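**Munteanu Quilt and Mending Fair returns with a bigger hall, a free repair day and a swap table for fabric scraps**

SASULAU, Fri 22 July – The Munteanu Quilt and Mending Fair is coming back this January, and it's moving into the old Buleck market hall, with room for far more sewing tables than the fair has ever had before!

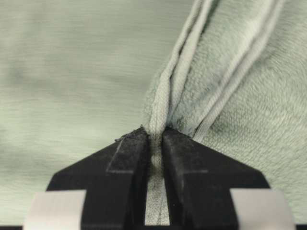 The new hall has tall windows on the north side (quilters will understand why we are so happy about this), a proper kitchen, and a flat entrance from the street, so anyone bringing a heavy sewing machine can roll it straight in. The fair runs for a full weekend. Entry is free on both days, and the only things you need to book ahead are the classes.

"We had people mending on the stairs last time, and one lady pinned a whole quilt top on the coat rack," said Smaranda Jitaru, who has run the fair from its first year. "They were very good about it. But I've wanted this hall for a long time, and when the keys came through I walked around in it for an hour just working out where the irons would go."

**Repair day**

The first day is given over to mending. Bring a piece of clothing or household linen that needs work and sit down with one of the menders, who will help you fix it yourself. Torn pockets, dropped hems, worn elbows, split seams and missing buttons are all welcome, and so are tablecloths, curtains and pillowcases. Please wash things first. Leather, tents and wedding dresses are beyond what we can manage at a shared table, though the menders are glad to look at them and suggest where to go next.

Thread, needles and patches are provided. If you have a garment in an unusual color, it's worth bringing your own thread to match – last time the greens and the dark reds were gone by lunch.

Ramesh Bisht will lead the darning corner again, and this time he has a second table for knitwear. He teaches a woven darn for socks and a knitted patch for sweaters, and he likes to start people off in a contrasting yarn so they can follow their own stitches. Beginners can practice on a sample square before touching the real sock.

**Quilts on show**

The second day belongs to the quilts. Roughly 100 will hang in the main hall, most of them made in Sasulau and the villages nearby. There is no judging and there are no ribbons. Each quilt gets a card with the maker's name, the pattern if it has one, and whatever the maker wants to say about it. Some of these cards run to several paragraphs and we wouldn't cut a word of them.

A side room will hold the Anine bedcovers, a group of older pieces on loan from families in the Anine valley. Many were made from work shirts and flour sacks, tied with wool instead of quilted, and used on beds for decades. Paula Neagu spent much of the spring visiting the owners and writing down what they knew.

"One family had theirs folded under a mattress and thought I was joking when I asked to borrow it," said Neagu. "It has four different kinds of check in it, and the grandmother could name the shirt each one came from. I'm thrilled that people will get to stand close to it."

Visitors are welcome to take photos. We ask that you don't touch the older bedcovers, but there will be a handling table with newer pieces for anyone who wants to turn a corner over and look at the back, as quilters always do.

**Classes**

Classes last 2 hours and are kept small. This year's subjects are hand piecing, binding a quilt edge, flat-felled seams, putting in a zipper, and basic machine care. The machine care class is taught by Traian Ciobanu, who will show how to clean out lint, change a needle and set the tension. Bring your own machine if you can, along with its manual if you still have it.

Children from age eight can join the hand piecing class with an adult. There is also a drop-in table for younger ones, with felt, big needles and plenty of buttons.

**The scrap swap**

New this year is a swap table. Bring clean fabric pieces at least as big as your hand, sorted by type if you have the patience, and take home what you like. Cotton and linen go fastest. Wool is wonderful, but please check it for moths before you pack it. Anything left over will go to the school sewing club, which has asked for solids and small prints in particular.

**Taking part**

Makers who would like to hang a quilt can pick up a form at the Buleck hall office or ask for one by mail. Quilts need a hanging sleeve along the top edge and a label with your name sewn to the back. If you've never made a sleeve, come to one of the open evenings in the hall and somebody will help you – there's usually cake, too.

Class booking opens in the fall. The full class list and opening hours will be posted on the hall door and in the town library.

**Press contact:** Safta Bălan, Munteanu Quilt and Mending Fair, Buleck market hall, Sasulau. Interviews with makers and menders can be arranged, and reporters are welcome at the open evenings.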